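Tavby Kitchen Set -- data card and read-me

Maintained by Roman Cieślak and Miłosz Bednarek, Rekbridge Student Robotics Club
Card last revised 28 July 2020

What you are downloading

200 simulated pick-up attempts with a Franka arm at a kitchen counter, made by club members over two terms. Each attempt has the rendered views, the joint positions, the gripper opening, and a typed sentence saying what the operator was told to do. We use it to teach new members how to train a small policy from demonstrations. If you want a benchmark, look somewhere else. We have read plenty of student data cards that promise "robust everyday manipulation," and we don't think ours earns the phrase. We are not sure theirs did either.

How it was made

Members drove the arm by keyboard or game controller in our own scene loader, Grullusa. Rooms are put together from a shared pool of furniture and objects, and the loader decides where things go within limits set in a config file. The limits are loose. An attempt ends when the operator presses the stop key, which means the operator also decides when it counts as finished.

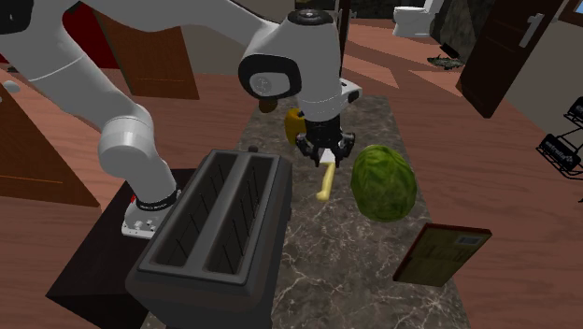
Object placement is the part of this set we trust least. Grullusa checks that two solid objects don't overlap and that each one has something under it, and that is all it checks. It has no idea what belongs in a kitchen or whether a person would leave things that way. So you get a toilet standing past the far end of the counter, and a flat brown box or book tilted at the corner with part of it hanging over the edge. One half of the club says this variety helps the policy ignore the background. The other half, including Miłosz, says that has been claimed every year and tested in none of them. We left the layouts alone and left the argument open.

Folders

attempts/ -- one folder per attempt, numbered in the order recorded
views/ -- rendered views, stored by attempt number
labels.csv -- operator sentence, operator initials, stop reason
config/ -- the loader settings for each attempt
rutkowska/ -- the baseline policy and its training script

Read labels.csv before anything else. The stop reason column was added in December, so earlier rows are blank there. Blank does not mean success. Two people outside the club have already read it that way.

Labels

Operators wrote their own sentences. Some wrote "pick up the yellow thing," which is no help when there is more than one yellow thing on the counter. We thought about rewriting these and decided against it, mostly because we could not agree on what the operators had meant. Treat the sentence as a hint.

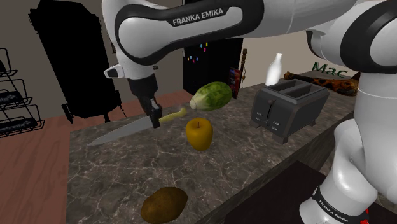 Gripper closed on the knife handle, with the blade pointing away from the apple and lettuce.

Knife attempts

These get the most questions, so they get their own section. The knife model is a rigid body with simple collision shapes. It has no sharp edge as far as the physics is concerned, and it can't cut anything. A policy that learns to lift it has learned to lift a long, thin object with a handle at one end. Please don't write in your report that it has learned to handle knives. We had that sentence in our own poster draft and took it out after Roman asked what the evidence was.

The friction value on the handle is also a guess. We raised it until the grasps stopped slipping, and then we stopped raising it. If your results depend on grip, try a few lower values and report those too.

Baseline

Rutkowska is a small imitation policy trained on the full set. We ran it for 25 trials in layouts it had not seen, and it finished 20. Before anyone quotes that number: the unseen layouts came from the same loader with the same objects, and the club members who scored the trials were the ones who trained the policy. We would not accept that from another team. Someone should rerun it with outside scoring, and we will link the result whatever it says.

Known problems

- Views and joint positions can drift apart by a step in long attempts. The script in rutkowska/ corrects for it -- the raw files do not.
- Lighting hardly changes between attempts.
- Some operators were much better than others. Initials are in labels.csv if you want to filter.
- Nothing here has been tried on a real arm. We don't have one.

Use and credit

Free for classes, clubs and hobby work. Credit the Rekbridge Student Robotics Club and name the set. If you find an error, open an issue and include the attempt number, or we can't do much with it.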